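**Cell 2 – back up, mostly**

Quick one as I'm writing this between jobs. The Dorimley folding cell is running again after the August shutdown. Left arm was drifting at the wrist, Nayeli Ñahui pulled the joint cover and found a cable clip that had worked itself open. New clip, new tie, re-zeroed both arms. Took most of an afternoon, mainly hunting for the right hex key (if you have the long one from the Skallimen kit, PLEASE bring it back).

Things to know if you're on the cell this week:

- Check the bolts on both base plates before you power up. Front rail. Every time.
- Gripper cables need slack at the wrist. Too tight and they pull out, too loose and they snag on the clothes. Liên Vương has marked the right length on teh spare.
- Wipe the marble floor sheet with a dry cloth only. No spray.
- Clothes go in the back-left corner, in a heap. Don't fold them first – that's the arms' job.
- Warm up for 30 minutes at low speed, then run the homing routine.

Log stood at 1,678 cycles when we stopped. Counter was not reset so carry on from there. Kadix still owe us a spare gripper, ordered in August, no date yet. I'll chase.

Any odd noise from the left shoulder, stop and write it down, time and what it was doing. Notes go in the Ragab folder, not in my inbox pls. Next check is Liên's.

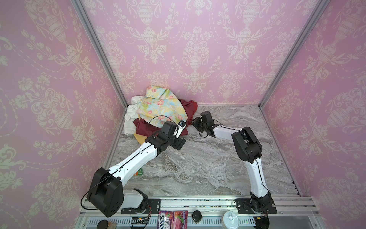
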